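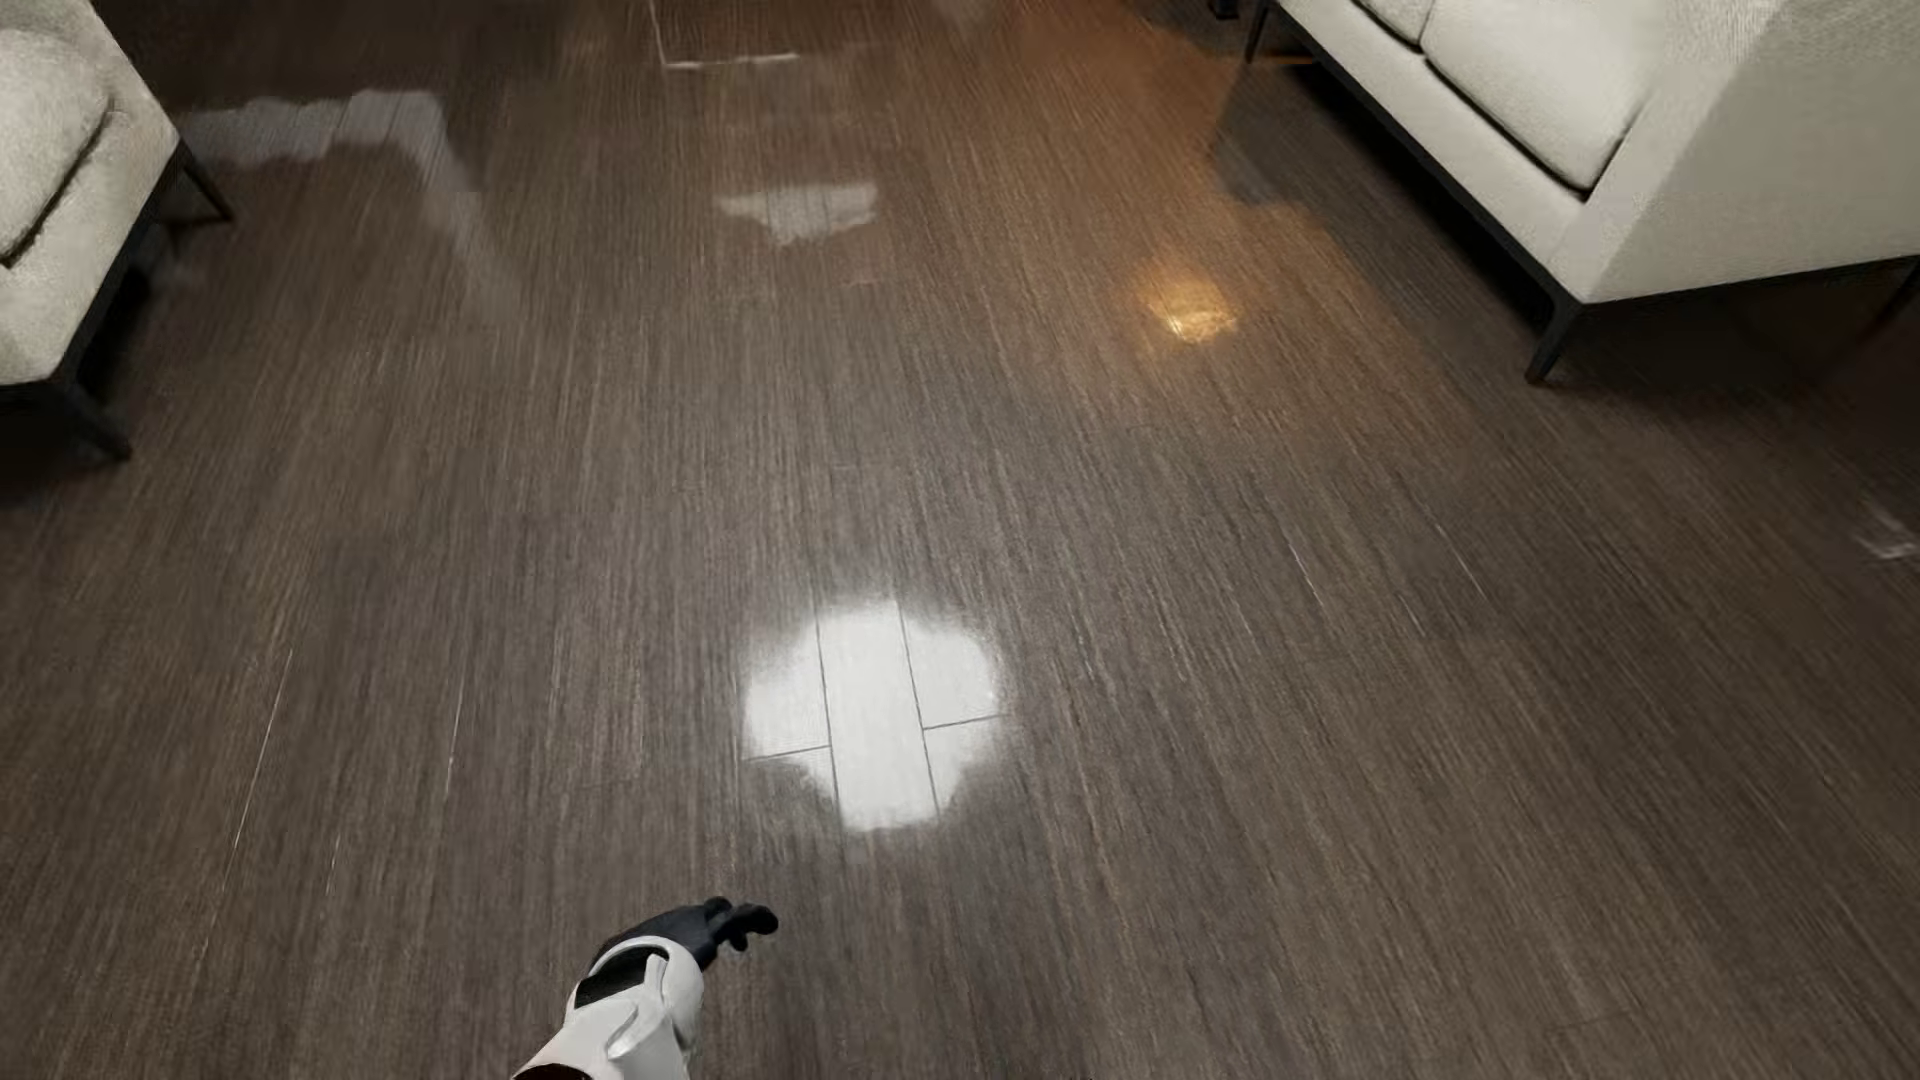
I've moved the floor planner over to the new room this week, so this is a long post about software and a short one about anything else.

Some background if you haven't read the earlier ones. Trena is the walking stack I've been writing for a simulated humanoid. It has a perception part, a planner that picks footsteps, and a controller that turns those into joint targets. Skiltcombe is the room. I built the first version of it with flat matt surfaces everywhere, and Trena got very good at walking across a grey carpet that looked like nothing on earth. The new version has glossy planks.

The trouble started with the free-space mask. It takes a colour image and depth, and marks each cell of floor as walkable, blocked or unknown. On the matt floor the colour side of it hardly mattered. On the glossy one, the light fitting's reflection comes out pure white, and the segmenter called it a rug, then a hole, then a rug again as the viewpoint shifted. The planner treats a hole as blocked. So Trena would plan a perfectly good straight line, take 4 steps, decide there was a pit in front of it and stop.

My first fix was to clip the highlights before segmentation. That got rid of the hole but left a flat patch with no grain in it, which the segmenter liked even less. I spent an evening on thresholds and threw all of it away.

The second fix is the one I've kept. Depth now has the final say on anything within two metres. If the depth points in a cell fit the floor plane, the cell is floor, whatever colour says. Colour only gets a vote further out, where it can mark a cell as unknown but can't mark it as blocked. In a renderer the depth is clean, so this is easier than it would be on real hardware, where shiny floors upset depth sensors as well. I've put some noise and dropouts on the depth channel to stop myself feeling too clever, and the mask still holds up with those switched on. I haven't tried dropouts that follow the reflections, and that is the test that would matter.
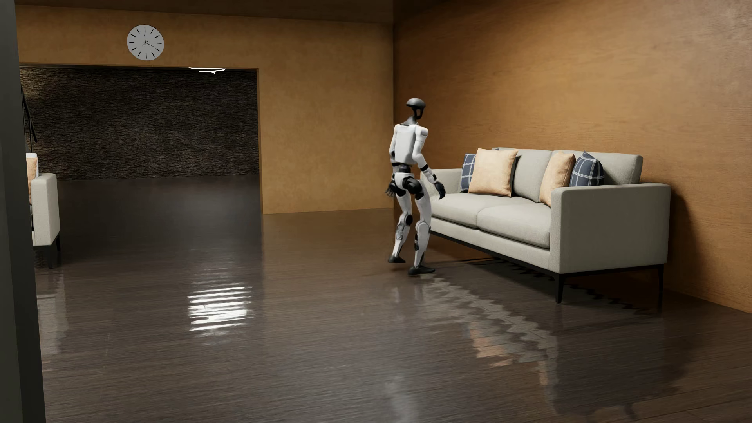

Trena in Skiltcombe, by the two-seater.

Sofas gave me a different problem. They stand on thin legs with a gap underneath, and the plane fit quite rightly says that the gap is floor. A foot would go in there. The shin would not. I was inflating obstacles from the cells they touch at ground level, so a sofa was a handful of leg-sized dots with lots of lovely walkable space between them. The map now keeps a maximum height and a minimum clearance for each cell, and the footstep search checks the whole leg against them. It made the search slower. I got most of that back by caching the checks on a 16 by 16 block of cells around the robot and throwing the block away when it moves out of it.

The arms are next. They count as part of the body for self-collision but I mask them out of the perception input, using the joint angles to work out which pixels to ignore. The mask was a frame behind the image. With the arm still you'd never notice, but with it swinging there was a thin edge of hand left over, and that edge went into the map as an obstacle floating ahead of the robot. Matching the timestamps fixed it. It was a one-line change and took me most of a day to find.

I also wrote a small replay tool, which I'm calling Hepburn. It reads a log, steps through it and shows the mask, the height map and the chosen footsteps side by side. It keeps the last 200 plans, including the rejected ones with the reason for each rejection. I should have written it before any of the rest.

Still to do: turning on the spot near a wall, where the search picks tiny shuffling steps and takes ages over it, and getting the settings out of the code and into a file.

Posted 2/8/26 under Drestik, simulation, walking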